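Undex Tidy service, six months in

We took out the Undex contract in December, when the rental side of our business had grown past what two people could sort by hand. We hire out party and picnic boxes, and what comes back in them is never what went out. Cutlery, bits of food, children's toys, fixings that have dropped off a chair. Undex rents you a two-armed robot with a yearly service plan, and the promise is that it will pick mixed items off a table and put each one in the right bin. I am writing this for other small hire firms who are thinking about it.

The price first. We pay 1523 a month, which covers the robot, the software and one visit from an engineer each quarter. Extra visits are charged by the hour. There is no purchase option on the smaller plan, and you are tied in for a year. I asked for a trial month and was told no. Drastex, who also quoted, would have given us a trial, but their machine had one arm and a suction cup and could not have managed cutlery.

Setting up took two days. Ezequiel Paredes came out from Undex and did all of it, apart from moving our shelving, which we had been asked to do beforehand and had only half done. He marked the floor, bolted down the base and ran the first tests. You need more floor than the brochure says. The arms swing out wider than the table, and the cables need somewhere to go. Ours go on the floor and I would like them not to. 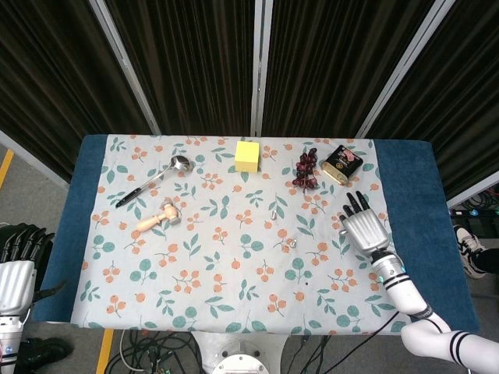 Sorting is done in lessons, as Undex calls them. You show the robot a group of items, tell the software which bin each belongs in, and guide the hands through the first few picks. After that it tries alone and you correct it on the screen. A good lesson mixes shapes and surfaces, so a bunch of grapes and a toy hammer can go down on the same cloth as a spoon, a knife and a small tin lying on its side. We use our own patterned tablecloths for this, on Ezequiel's advice, as the robot does worse on a busy print than on a plain one and our tables are rarely plain. A new group takes us most of a morning.

How well does it work? With cutlery, well. Spoons and forks go in the right bin nearly every time, and it is slow but steady with knives. Tins and boxes are no trouble. Soft things are fair. It will pick up a sponge without fuss, but fruit is hit and miss, and it squashed a fair amount in the first weeks until the grip setting was turned down. That setting is buried four menus deep and the manual does not mention it. Ask for it on the first day.

Small metal parts are the weak point. Screws and nuts get pushed along the cloth more often than they get picked up, and the fingertips are too broad for anything flat. Undex sell a set of narrow tips made by Tritard for this job. We have not bought them. For now we go over the table by hand at the end, and it takes a few minutes.

Support has been decent. Calls are answered on weekdays and the person who answers usually knows the machine. We had one real fault, a wrist that stopped turning, and waited six days for the part. The contract says four. They took a week off the bill when I complained, but I did have to complain.

The screen software is clear enough that Carmela Vidal, who runs our packing room, learned it in an afternoon. Her main grumble is that lessons cannot be copied from one table height to another. We have two heights, so she does everything twice. Undex say a fix is coming and have not given a date.

It is not quick. A person is faster over any single table. The gain for us is that it carries on while we are out on deliveries, and the morning crates are mostly done when we get back. If your returns are all of one kind, a simple sorting tray will serve you better and cost next to nothing. If they are as mixed as ours, it is worth getting a quote, and worth pushing on the repair times before you sign. We will probably renew on the same plan, with the Tritard tips added if they will knock something off.

Related reviews
Drastex single-arm picker: a month in the stockroom
Arango folding crates, large and small
Tritard narrow fingertips: first look
Label printers for hire firms
Which trolley for uneven floors?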